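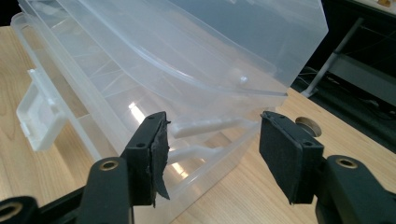 Varthorpe hinged storage box, large, frosted: six months of use

Reviewed by Teodor Manole, 12/24/23

I bought this box in June to replace a stack of lidded tubs that had gone brittle. It has held sewing notions, then picture-hanging hardware, and now holds the cables and adaptors for the household. It has been opened most days. The notes below cover the lid, the latches, the inside and how the plastic has lasted.

Lid and hinge

The lid is attached to the base and tilts up and back. It can't be mislaid, which was the main fault of the old tubs. The drawback is clearance. With the lid raised the box needs a good deal more height than it does closed, so it can't be used in place on a low shelf. I lift mine down to the table every time.

A raised rim runs round the inner face of the lid in a curve, with a small round peg moulded into it. The instruction leaflet doesn't mention the peg. I take it to be a leftover from the moulding process, as it engages with nothing on my box. The rim stiffens the panel. Pressed in the middle with a thumb, the lid gives slightly and comes back flat. The outer edges are thin and straight, and one of mine arrived with a sliver of flash that I took off with a craft knife.

Latches

The latch tab is white and more opaque than the rest of the box. It sticks out from the upper edge of the base, with a small raised lip to get a fingernail under. It moves on a moulded ridge where it meets the body, with no separate pin. Such hinges tend to whiten and then split. I worked one of the tabs 400 times over two evenings to see whether it would. The ridge has clouded a little along the fold and there is no split so far. Closing force is on the high side. My mother, who has arthritis in both thumbs, can open it but prefers not to close it.

The box is not airtight and Varthorpe does not claim that it is. I wouldn't keep flour in it, or anything that must stay dry in a shed.

Inside

The walls have moulded ribs and divider lines, which show through the plastic when the box is viewed from outside. They stiffen the sides well. They also collect fluff, and a cloth won't reach into the corners. A soft toothbrush and washing-up liquid will.

Visibility is moderate. The finish is frosted, so colours and outlines come through but print does not. White items on the far side are hard to tell from the box itself. I added a paper label to the short end after opening it twice for the wrong adaptor.

Load

I filled the box with paperback books and then weighed them on kitchen scales in batches. With 1,760 grams in it, the base stayed flat on the table and the lid closed without any strain. Heavier loads are possible, but I would not carry one by the lid, and there is no handle – a real omission at this size.

Compared with others

The Prerkum box I tried first has a loose lid and clearer walls. It is easier to see into and scratches sooner. The Flirus has metal clips, which close with less effort, but one of them had worked loose by the second week. For small parts that need strict sorting, a proper compartment case is a better choice than any of the three.

Wear after six months

Fine scratches on the underside, from a pine table. Slight milkiness in the lid, which may have been there from the start; I did not photograph it when new. No cracks at the corners. One wash at 90 degrees, done by mistake, left the lid very slightly bowed along the front edge. It still latches, though one side now needs a firmer push. The leaflet advises hand washing only – that advice is correct.

I bought mine from Omerović, the hardware shop by the station, where it is kept with the paint trays and not with the storage. They will order a spare lid, but the latches are not sold separately.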